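Berum Brickwork Defect Notes: README and data card

Version 2. Please read the limits section before you use any of this. 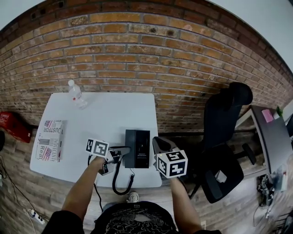 Ama Nutsugah wrote back after version 1 that the crack labels were guesswork and that she would not hang a repair budget on them. She has a point, and most of the changes since then come from her complaint.

What is in it

3465 written notes on brick walls, indoor and outdoor, collected from survey reports in Berum and Solheim. Each note has a wall ID, a year built (often blank), a mortar type, a defect label and a free text remark. 624 of the notes were labeled a second time by someone who had not seen the first label. The rest have one label from one person, and you should trust them about that much.

Where it came from

Old survey reports, typed up by hand. The Solheim reports are tidy. The Berum ones were written by many different surveyors over the years, and it is not clear that they meant the same thing by "spalling". Some seem to use it for any missing face, others only for frost damage. We left the word as found.

Fields

wall_id - unique within a town, not across towns. Join on both columns.
town - Berum or Solheim.
year_built - taken from the report. Many look like guesses rounded to the decade.
mortar - lime, cement, mixed, unknown. "Mixed" sometimes means "did not check".
defect - one of 15 labels, listed in labels.txt.
remark - free text, spelling not fixed.

What changed in version 2

The "severity" score is gone. It ran from low to high and looked scientific, but the second round of labeling gave us no reason to believe in it. Vilho Vainio still thinks it should have stayed in with a warning. I have seen what people do with warnings.

"Hairline crack" and "shrinkage crack" are now one label. You can't tell them apart from a written remark, whatever the Astisness guide says.

Limits

Walls get surveyed when somebody is already worried about them, so sound walls are badly underrepresented. Do not use this to work out how common any defect is. Do not use it to decide if a wall is safe. People have asked about training a damage predictor on it - you can, and it will learn which surveyor wrote the report.

Painted walls are mostly missing. So is anything above the first floor in Berum.

Known problems

Some Solheim walls appear twice under different IDs where a building changed owners. The January reports use a different date order. Blank mortar and "unknown" mortar ought to be the same thing and are not.

Last updated March 2, 2022. Corrections go in the issue tracker, with the wall ID and the town.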